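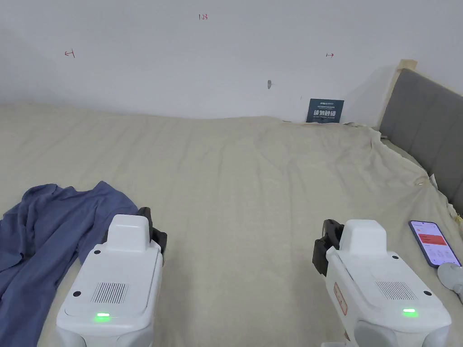 List home | Threads | By month | Search | Help

Re: [liswood-readers] Marnham books 1 and 2, which edition to start with

On the question of reading order, Liswood Readers wrote back in January:

> I finished the first Marnham book last night and went straight to the
> library site for the second. They have it listed twice, once at 61
> chapters and once at 58. Same title, same cover art as far as I can
> tell from the thumbnail. Is one of them abridged? I don't want to
> start the wrong one and miss something that matters for book three.
> Also, does the drowned city part get picked up again? It was my
> favorite thing in book 1 and then it just stopped.

Neither one is abridged. The 61-chapter version is the original printing from Vosten. When Barbier took over the series they reset the whole thing and folded three of the very short chapters into the ones before them. These are the letters from the lighthouse, two or three pages each. In the Barbier edition they sit at the ends of chapters 14, 22 and 37 with a line break and no heading. I have both on my shelf and compared them when I reread last fall. The wording of the letters is the same.

What did change is the map. The Vosten printing has it at the front, across two pages, with the river towns marked. Barbier moved it to the back and left off the northern coast, so if you have trouble following the march in the last third, that could be why. I kept a copy of the old map tucked in the book while I was reading.

There is also a mistake in the Vosten text that was fixed later. In the council chapter the older sister is said to be on the wall, and a page later she is in the room talking. Barbier has the younger sister on the wall. If you get the library's older copy, just read it that way.

As for the drowned city, yes, it comes back, but not in book 2. There is one mention of the bells early on and then nothing until the second half of book 3. I won't say more than that. I thought book 2 was the weakest of the three on a first read, mostly because it stays in one valley for so long, and the romance with the ferry pilot didn't do much for me. It was better the second time, when I knew which of the side characters to pay attention to.

If you would rather wait, the one-volume edition has all three books and the full map. It runs to 1,962 pages in paperback and is hard to hold in bed. The spine on mine cracked before I got to the end of book 2. The e-book is the same text and has the letters listed separately in the table of contents, so they are easy to find again.

One request for people answering in this thread: please put spoiler space before anything about the ending of book 3. Two of the replies in the last thread gave away the business with the crown in the first line, and it shows up in the digest preview.

Related threads

Marnham book 3, the ending (spoilers)
Barbier reissues: what else is planned?
Long fantasy in one volume, worth it?
Looking for something with lighthouses
Audio versions with more than one reader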